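Comparing Two Pad Types on a Hand-Held Gripper
Project report, Loan Ninh
4. Method and results

The gripper is operated by hand and uses the same linkage as the Joltutora arm. Two pad types were tried on garments laid over layered bedding. Jaw opening was set wide before each approach so that the pads did not drag the cloth.
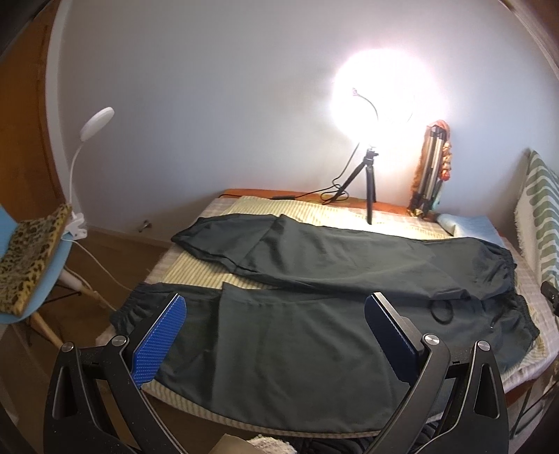
Mirjana Popescu objected in review that a wide approach favors loose cloth and says little about elastic cuffs, which need a nearly closed start. Her point stands; cuffs were logged separately.

We made 49 attempts. Of these, 22 used the softer pads. A grasp counted only if the cloth stayed in the jaws for four seconds – slips after that were ignored. Corner pinches gave the most repeatable contact. 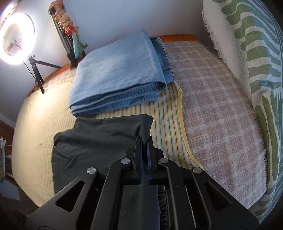 Fig. 2. Corner pinch on a dark charcoal garment.

Folded denim was harder. The tips tended to take two layers at once, and closing force had no clear effect on this.
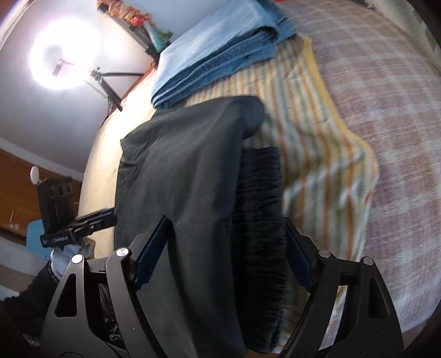

Long pieces added a second problem, as their weight pulled the cloth down through the pads. A stiffer return spring from Brastex is on order and will be fitted in March.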